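How does a book hold all its pages together?

Pick up a book and run your thumb down the side that opens. You're touching the edges of lots of sheets at once — a book with 509 pages has a fair few! The other side is called the spine, and that's where the sheets are glued or sewn, sometimes both.
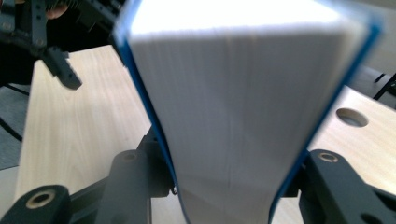
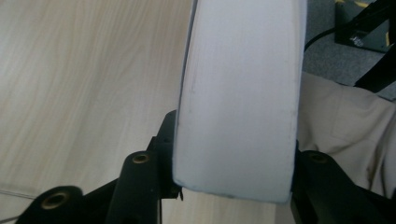
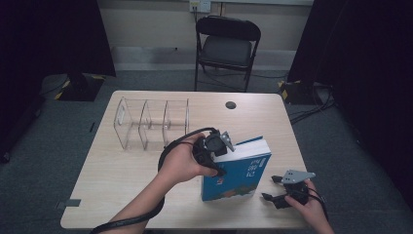
Cameron Hollis wrote in to ask why the last page number is hardly ever the number of sheets. Well, Cameron, every sheet has a front and a back, and each side counts as a page. So 78 pages need only 39 sheets, which doesn't sound like much paper, does it?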